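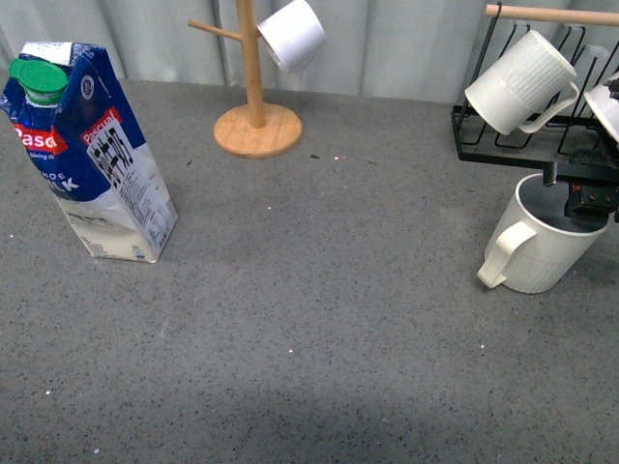
I've been meaning to write about grasp re-ranking for weeks, and now that the numbers have settled down I finally can. The idea is simple enough to fit on a sticky note. Our policy used to look at the camera view, pick the grasp it liked best, and go. Now it proposes a whole bunch of grasps, and a second, much smaller network scores each one on a single question: if I close here, can I still do the next thing? Take a mug standing upright by the dish rack. Going in from above with one finger inside the mouth is a lovely, secure grasp, and the old policy chose it nearly every time. But if the next step is hanging that mug by its handle, you care a lot about which way the handle is pointing when you get there, and the old policy didn't care one bit!

The scorer was Olaia Mateos's idea (she'd want me to say it grew out of a failed side project called Rimura, so I'm saying it). We trained it on 700 short episodes, all mugs, and the labels come for free: did the hang work, yes or no. No one had to sit and mark up pictures. I love that part. Darren Heywood bet me lunch it would just learn to prefer grasps near the handle, and he was half right — it did exactly that for the first 9 epochs, then started giving decent scores to rim grasps on the far side too, as long as the wrist had room to turn.

So, results. On our hanging task we ran 20 trials with the old policy and the same number with re-ranking, same start positions. The old one failed on more than half. The new one failed on two, both on a peg that was already crowded by a neighboring cup. I watched the second failure over and over and I think the scorer saw it coming, because every candidate got a terrible score. It picked the least terrible and went ahead anyway. It should probably be allowed to say "none of these" and move something out of the way first.

Things I don't know yet: whether any of this holds for objects without a handle, and how much the clutter matters. We leave other stuff on the table on purpose, a milk carton or whatever is handy, but it mostly stands off to the side and I doubt it makes the problem much harder. Olaia wants to try pan lids. I want to try the "none of these" button, and I've got the robot for the first half of May, so guess what's going first.

Code needs a cleanup before I put it anywhere. The config files still say Vosside all over them, which was the name of the old gripper driver, and half the paths only work on my machine. If you'd like to see the mess as it is, write to me and I'll send it over.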